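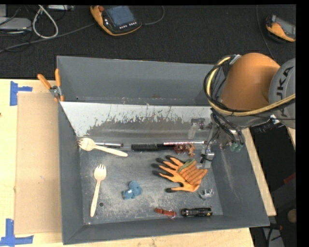

Planning money for one bin picking cell: new arm or used arm?

Posted by omura_lab, May 7, 2021

Good morning to all. I must prepare a budget for one robot cell that picks mixed small goods from a bin. The items are different in size and hardness, from a pen up to a glove, so a simple suction cup will not be enough. We have an offer from a dealer, Gavalas, for a used arm with controller and pendant, and he gives 6 months of guarantee. A new arm from Kurnen has 24 months, but the price is much higher. The gripper is not included in either offer. My questions are how I should compare them, and what costs are usually forgotten. I need to send the plan to my manager before the order can be placed.

grurkar_user

I was in the same situation in March. Please ask first for the running hours of the used arm and the date when the grease was changed. Then make a separate line in your budget for everything that is fixed on the arm: gripper, air fittings, hoses, cable holders. For us this line came to 2473 euros, and in the first plan it was zero. Cables on the outside of the arm get worn where they bend, so I would buy 2 sets from the beginning. Ask also if the software licence can be moved to a new owner. Our dealer did not know this and we waited for the answer a long time.

If your goods are mixed, please keep some money for spare gripper fingers. Thin things like pencils lie flat on the floor of the bin and the fingers will touch the bottom often.

palletfan

Buy new. Used is always trouble.

tw_cells

I do not agree fully with the reply before mine. For a test cell a used arm is fine, if spare parts are still sold for this controller. Write to the manufacturer with the serial number before you pay anything. Please also include the training of your operators, and the transport, which Gavalas may write as a separate cost at the end of the offer.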